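How do I ripen a whole box of peaches without losing half of them?
Asked in Kitchen & Pantry, 28 July 2024

pattinasarany_porch
Okay, so I got carried away at the orchard stand in Pranville and came home with a full box of peaches for 49 dollars. They smelled amazing in the car! Two days later most of them are still hard as baseballs, but three have gone soft and brown on the underside and one has fuzz on it. I've had the box on the kitchen floor with the lid flaps closed. My plan was pies for a family thing in five days and then freezing whatever's left. Should I be putting them in the fridge? In paper bags? My sister-in-law swears by a sunny windowsill but it gets really hot in that spot in the afternoon. Also, is there any way to tell when they're ready without squeezing every one of them to death?

trarnero_kitchen
Get them out of that box today, please! The closed flaps hold in moisture and the ones at the bottom are carrying the weight of everybody else. I spread mine on a dish towel on the dining table, stem side down, not touching, and I go through them every morning with my coffee. Anything with a soft spot gets trimmed and eaten that day, and the moldy ones go straight out (don't trim those, the mold gets in deeper than it looks in soft fruit).

Paper bags do work if you want to speed up a few. Fold the top over loosely and check the next day. Don't do plastic – they sweat. And keep the hard ones out of the fridge, or you'll end up with that mealy, cottony texture that no amount of sugar will fix. Once a peach is ripe it can go in the fridge for a few days and be fine.

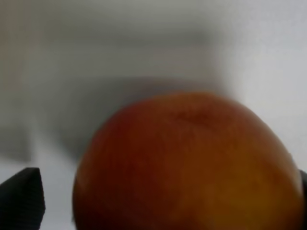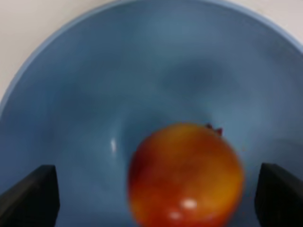

As for telling when they're ready, I hardly squeeze at all anymore. I smell the stem end first, and if it smells like a peach from a few inches away I press very gently up near the stem with the flat of my thumb. Never the cheeks, they bruise. Color trips people up too. Dark red like you get on the left side of the fruit in my first picture only tells you how much sun that side had, plus what variety it is. I look at the lighter background color, and once the green has gone out of it and it's a golden yellow I start paying attention. My Bodetti cookbook from the thrift store says to go by the red, and I lost a lot of pies to that book before I quit listening to it.

For the pies, use them a little firmer than you'd want for eating. They hold their shape and you won't need so much cornstarch. I put 800 grams of sliced fruit in a regular nine-inch pie, more if it's the deep dish.

Skip the windowsill. Yours sounds like it would cook them.

crumbtopping2000
paper bag with a banana in it. works every time

dusty_larder
Agree with most of the above, but I'd freeze sooner than you're planning. If a bunch come ripe at once, which they will, peel and slice those right away, toss with a little lemon juice, and freeze them flat on a cookie sheet before bagging. They bake up great from frozen, so you could even make the family pies out of those and take the pressure off. To peel, cut a small X in the bottom, drop them in boiling water for half a minute and then into ice water. Some varieties are stubborn and you'll need a paring knife anyway. Ask the stand if yours are freestone, it makes a huge difference when you're doing a whole box.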